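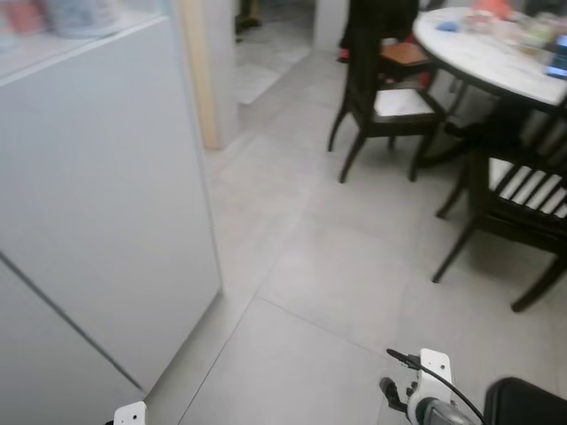

Last changed: May 6, 2026

Chapter 7
Setting Up a Two-Arm Machine in Somebody's Home

Most setup guides for robot arms were written for a workshop. They assume a bolted base, a level floor and a fence. Take the same machine into a house and half of the guide stops being useful, though the maker will seldom say so. The Pekden manual gives home use a single page, and most of that page is about not spilling things.

This chapter deals with one machine, a two-arm unit with a gripper on each wrist, and with the work needed before it can be trusted near a dining table. I say "trusted" with some care. Loubna Benkirane, whose service notes from the Uvotero project I have leaned on throughout, used the word only for a machine that had passed its checks that same morning. Her rule strikes me as a good one, and I have seen few sites that keep to it.

7.1 Before the power goes on

Start with the floor. Large tiles look flat and often aren't, and a grout line is enough to rock a base that rests on small feet or wheels. Push down on each corner of the base with your hand. If it moves at all, fix that first. I have read more than one repair report in which a wrist joint was replaced, at some cost, to cure a shake that came from the floor.

Next, look at what the arms could hit. Dining chairs are the usual trouble. Their legs spread wider than the seat, and people move them without thinking. Door frames and the corners of cabinets come next. Move each arm slowly by hand, with the motors off, through the whole space it will use. The software will offer to do this for you with a map of the room. Use the map if you like, but do the slow pass as well — a map made before breakfast knows nothing about a chair pulled out at lunch.

7.2 Cables

If I had to bet on the cause of a fault I hadn't seen, I would bet on a cable. The cable to the wrist bends every time the wrist turns, and its plug takes the strain. Sqalli, who sell a popular replacement lead, rate it for 3,000 full bends. Perhaps so, on their bench. Benkirane changed hers in December after far fewer, and the old one looked perfect from the outside.

Check three things: that the plug is pushed fully home, that there is slack at the far end of the arm's reach, and that nothing loops where the base or a foot could catch it.
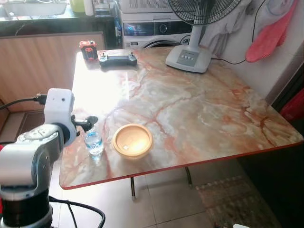 Slack is the one people get wrong. Too little and the plug works loose; too much and the loop ends up on the floor, where it gets stepped on. Set the arm at its longest reach, leave enough cable to make a soft curve, and tie the rest back to the body of the machine.

7.3 Checking the gripper height

The usual test is to bring the fingers to a point just over a light object and stop. A small plastic water bottle will do. Measure the gap with a ruler, send the arm home, bring it back and measure again. The Warnano test sheet asks for 100 returns and passes any arm that drifts less than 3 millimeters. That limit is generous. An arm can pass it and still knock over a bottle.

A glossy tabletop adds a problem of its own. Bright patches of reflected light can upset a camera that is trying to judge height, so repeat the test with the blinds closed and compare the two sets of readings. Where they differ, suspect the camera before you touch the arm.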